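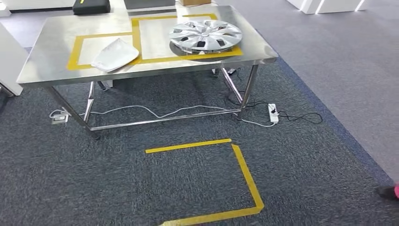
Rereading Saltov from the beginning

20/10/2022

I finished my reread of Saltov last night. It took me since July, mostly a couple of issues before bed, and I wanted to write some of it down before I start forgetting which parts happened when.

If you haven't read it, Saltov is a black and white comic set in a river port of the same name. The main character is Planari, who inspects barges for the port authority and can hear what the cargo remembers. A sack of grain remembers the field. A crate of rifles remembers something worse. It ran for 26 issues and then there were two specials, and that was the end of it. Carolina Ramalho wrote the whole thing. Mercy Lema drew everything except issue 9, which had a fill-in artist and looks like it.

I first read it in the wrong order. The comic shop near my old apartment had a long box of back issues and I bought whatever was in there, so I read 14, then 15, then 3, then a stretch in the twenties. For years I thought the customs house fire happened before Planari met Goltach. It's the other way around, and it makes a big difference, since he is the one who left the lamp there. When I read issue 17 as a teenager I thought he was being rude to her for no reason. He feels guilty in every panel. Lema draws him looking at her hands the whole conversation and never at her face, and I missed it completely.

The first four issues are slower than I remembered. Each one is a single barge and a single piece of cargo, and the story wraps up on the last page. I know some readers quit there. I used to tell people to skip to issue 5, where the drowned ferry comes up, but I don't think I'd say that now. Most of the cargo from those early issues comes back. The piano in issue 2 is the same piano in issue 22. There's a scratch on the lid, and it is drawn in the same spot twenty issues apart.

The middle is where I have complaints. Issues 10 through 13 send Planari upriver to Mfinanga, the mining town, and the book loses most of its cast for four months of publication. I can see what Ramalho wanted. Mfinanga is where the ore comes from, and Planari has been hearing that ore talk about the place since issue 1. But the town itself is mostly people explaining the strike to her. Page after page of people at kitchen tables. The one great scene is when she goes down in the lift and can't hear anything, because nothing down there has been taken anywhere yet and so it has nothing to remember. Two pages with no lettering at all. I would trade the rest of the arc for that.

Issue 13 also has the lettering mistake where the foreman's lines are in the wrong balloons on page 6. It was never fixed in the collected edition. If you're reading it for the first time and the foreman suddenly seems to be arguing for the strikers, he isn't.

From 14 on it's as good as I remembered. Better in places. The run from 17 to 21, with the trial, is the best thing either of them did. What I noticed this time is how little Planari's ability gets used. She can't testify to what a crate told her, the judge won't hear it, and so for five issues she's stuck doing ordinary work, going through ledgers and asking dock hands for dates. A lot of comics would have let her do something dramatic on the stand. She gets up, answers the questions she's asked, and sits down again.

Then the ending. I've gone back and forth on it. In issue 26 Goltach takes the barge out past the harbor wall, and Planari listens to the mooring rope he left behind, and we don't find out what it says. When I was younger I hated this. There was a letters page in the first special and you can tell I wasn't alone. One guy wrote in to say he wanted his money back for the entire series. Ramalho printed his letter in full and answered it with one sentence, which was that the rope was private.

I still think they could have given us a little more. The rope takes up a full page and then there's a house ad, and then the back cover. But I liked it more this time than I ever have. Knowing about the lamp helps. I have a pretty good guess what the rope says and I expect most people who read it in order do too.

The specials are uneven. The first is a prequel about Planari's aunt and it's fine. The second is short pieces, and the only one I'd call necessary is the eight-pager with the lock keeper, which is the last time we see the ferry.

A few notes for anyone who wants to track this down. The single issues aren't expensive except for 1 and 20. Issue 20 had a print run problem and there were only 400 copies of the variant with the red cover, so people ask silly prices for it. The regular cover is the same comic inside. The collected edition is in two volumes and is easy enough to find used, but the paper is thinner than the originals and Lema's blacks show through on the back of the page. It also leaves out the letters pages and the little maps inside the front covers. The maps change from issue to issue as things burn down or get built, so I'd go for the singles if you have the patience.

I'm missing issue 8. I've only ever read it in the collection. If anyone has a spare with the cover still attached, leave a comment and I'll trade you for it. I have doubles of 3, 11 and 15.

Next up is probably the other book Ramalho wrote, the one about the weather station, which I've owned for years and never opened. I'm going to take a week off first and read something with no boats in it.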